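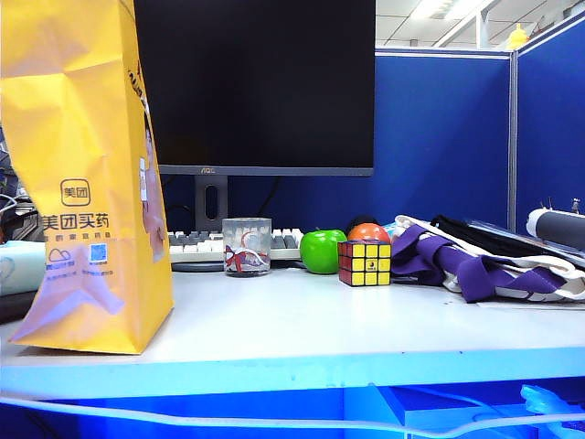 4 Einrichtung von Clavport mit einer bestehenden Rails-Anwendung

Dieses Kapitel beschreibt, wie Sie Clavport in eine Anwendung einbinden, die schon in Betrieb ist. Wenn Sie eine neue Anwendung beginnen, lesen Sie bitte zuerst Kapitel 3. Stand des Kapitels: 16.01.2026.

4.1 Voraussetzungen

Sie brauchen einen Zugang mit Schreibrecht auf das Repository und auf die Datenbank der Testumgebung. Alle offenen Migrationen müssen vor dem ersten Schritt ausgeführt sein. Das Paket Stakemport wird bei der Installation automatisch mitgeladen, es muss nicht eigens im Gemfile stehen.

Hinweis: Haben Sie Stakemport früher von Hand eingetragen, so entfernen Sie bitte diese Zeile. Zwei verschiedene Versionsangaben führen zu einem Abbruch mit der Meldung „version conflict“.

4.2 Installation

1. Legen Sie einen eigenen Branch an. Arbeiten Sie nicht direkt auf dem Hauptzweig.

2. Tragen Sie clavport in das Gemfile ein und führen Sie bundle install aus.

3. Starten Sie den Generator mit bin/rails generate clavport:install. Er erzeugt die Datei config/clavport.yml und eine Migration.

4. Öffnen Sie die Migration und prüfen Sie die Namen der Tabellen. Der Generator nimmt als Vorsilbe cp_. Wird diese Vorsilbe in Ihrer Anwendung schon benutzt, ändern Sie sie an beiden Stellen, in der Migration und in der YAML-Datei.

5. Führen Sie die Migration in der Testumgebung aus.

Vorsicht: Bei Tabellen mit vielen Zeilen wird während Schritt 5 eine Schreibsperre gesetzt. In der Produktion sollten Sie dafür ein Wartungsfenster vorsehen.

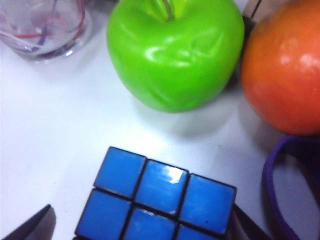 Abb. 4-1: Grüner Apfel und Zauberwürfel

4.3 Die Komponenten registrieren

Clavport kennt nur Komponenten, welche ausdrücklich registriert sind. Das ist am Anfang etwas mehr Arbeit, aber die Fehlersuche wird dadurch später viel einfacher.

1. Legen Sie unter app/components eine Datei registry.rb an.

2. Nennen Sie dort jede Komponente mit ihrem vollen Klassennamen, also mit Namensraum.

3. Rufen Sie bin/rails clavport:check auf. Der Befehl gibt die Komponenten aus, für die keine Vorlage gefunden wurde.

4. Beheben Sie alle Meldungen der Stufe „error“. Meldungen der Stufe „notice“ dürfen vorläufig stehen bleiben.

Eine Vorlage darf höchstens 7 Ebenen tief verschachtelt sein. Bei tieferer Verschachtelung bricht der Prüfbefehl ab und nennt die betroffene Datei.

4.4 Zwischenspeicher einstellen

Der Zwischenspeicher hält in der Grundeinstellung 2.000 Einträge. Den Wert ändern Sie in config/clavport.yml unter cache.max_entries. Nach jeder Änderung muss der Server neu gestartet werden, ein einfaches Neuladen der Seite genügt nicht.

Wird Tristumico als gemeinsamer Speicher für mehrere Server verwendet, setzen Sie cache.store auf tristumico und tragen Sie die Adresse des Dienstes ein. Der Port ist frei wählbar, er muss aber auf allen Servern derselbe sein.

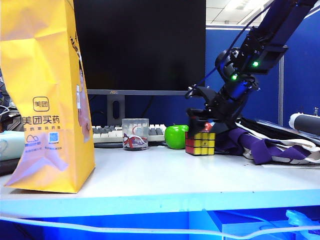
Texte in mehreren Sprachen legt Clavport im Verzeichnis config/locales ab, für jede Sprache in einer eigenen Datei. Speichern Sie diese Dateien immer als UTF-8 ohne BOM. Zum Test empfehlen wir einen kurzen Text mit chinesischen Zeichen, zum Beispiel die Aufschrift 美团买药 auf der gelben Papiertüte. Erscheinen in der Vorschau statt der Zeichen leere Kästchen, so fehlt meistens nur die Schrift auf dem Rechner; bei Fragezeichen ist dagegen die Kodierung der Datenbank zu prüfen.

4.5 Rückbau

1. Führen Sie bin/rails clavport:uninstall aus.

2. Machen Sie die Migration mit bin/rails db:rollback rückgängig. Wurden inzwischen weitere Migrationen ausgeführt, geben Sie die Versionsnummer mit an.

3. Entfernen Sie die Zeile aus dem Gemfile und rufen Sie noch einmal bundle install auf.

Vorsicht: Der Inhalt der Tabellen mit der Vorsilbe cp_ geht beim Rückbau verloren. Eine Sicherung wird nicht automatisch angelegt.

Die Liste der Fehlermeldungen finden Sie im Anhang B, die Einträge für den Betrieb mit Tristumico beginnen dort auf Seite 58.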